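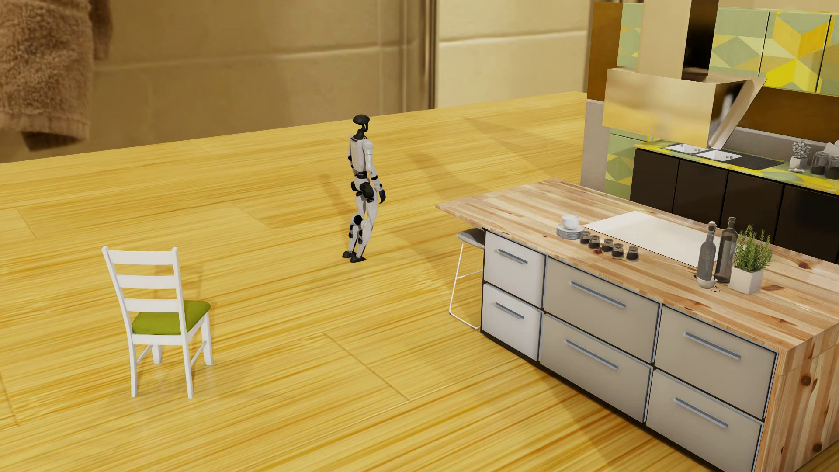
Glare stop

A glare stop is a walking fault in which a humanoid robot treats a bright reflection on the floor as a hole and refuses to step on it. In our logs it's filed as "foothold rejected, no surface," but I have never heard anyone say that out loud. It's a glare stop, or on a bad day "the puddle thing."

I'm writing mostly about how it shows up in Corent, our walking controller, when we run it in the Wunby kitchen. Other controllers can get it too (I've seen something very similar in an old Tundano build), but Corent is the one I spent a spring fighting with, so that's the one you get!

What happens

The robot is walking along fine, and then it stops with its knees bent and starts shifting its weight. Sometimes it finds another place to put its foot and carries on. Sometimes it can't decide, and this is where it gets ugly: it keeps picking a foothold, dropping it, picking a new one, and the upper body sways a little more every time. If the swing foot is already off the floor when the rejection comes in, the robot can go over.

In the June test set we ran 3,000 walks across the kitchen. Corent fell in 22 of them after a glare stop. That doesn't sound like a lot, but a fall next to a kitchen island on a real robot means a heavy machine coming down near drawers and stools and maybe a person, so we counted it as a safety fault and froze the release.

Where it comes from

Corent builds a small height map of the floor from the head camera. A learned part of it guesses depth from color and texture, and it leans pretty hard on wood grain and board seams to know that it's looking at something flat. Wash out the grain and it loses its grip on the surface. The cells come back blank, and a blank cell gets treated as a drop. 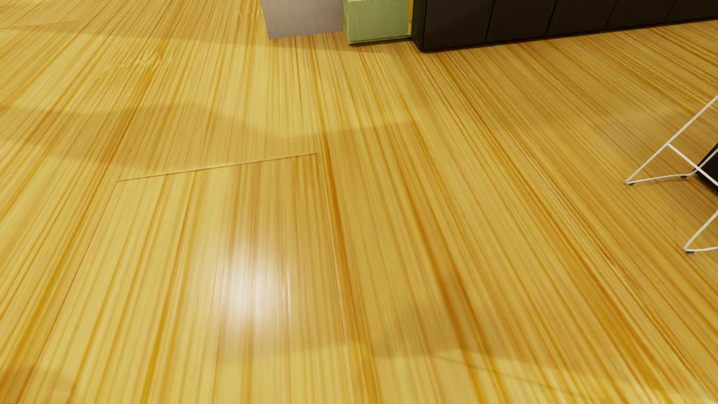 Ashworth Walking and Balance Group

Looking steeply down is the worst case for us. A glare spot doesn't have to erase the grain completely. You can still make out faint lines through the white on that near board, and the camera model can still blank the cells, especially in the middle where the reflection is strongest. Soft shadows cause much less trouble. I was sure for weeks that shadows were the problem (sorry, Lærke) and I wasted a lot of everybody's compute on it.

The other half of the fault is in the step planner. It was allowed to reject a foothold at any point in the step, right up to touchdown. That rule was meant for real holes and it makes sense for real holes! But one flickering patch could trigger it over and over, with one foot in the air.

Fixes

Lærke Ketilsson made the first one. Blank cells are now marked "unknown," separate from "drop," and an unknown cell surrounded by good flat floor gets filled in from its neighbors. There's a size limit, so a big blank area still stops the robot.

The second fix was mine. Once the swing foot is past the middle of the step, only a measured drop can cancel it. An unknown can slow the foot down but can't pull the landing spot away.

We also added 2,000 training images with the floor gloss turned way up and the lights moved around. It helped less than I'd hoped, to be fair. Most of the gain came from Lærke's change.

Still open

Glossy floor next to a very dark cabinet base is still flaky. The filled-in patch sometimes spreads right up to the edge and the robot plans a toe too close. Thin white chair and stool legs are a related headache, as they can vanish into a bright reflection, and I don't think the neighbor fill should be trusted anywhere near them. For now there's a keep-out margin around known furniture.

If you see a stop that looks like this one, save the height map along with the video. The video alone won't show which cells went blank.

See also: Foothold flicker; Unknown cells; Late step cancel

Page kept by Lucienne Joly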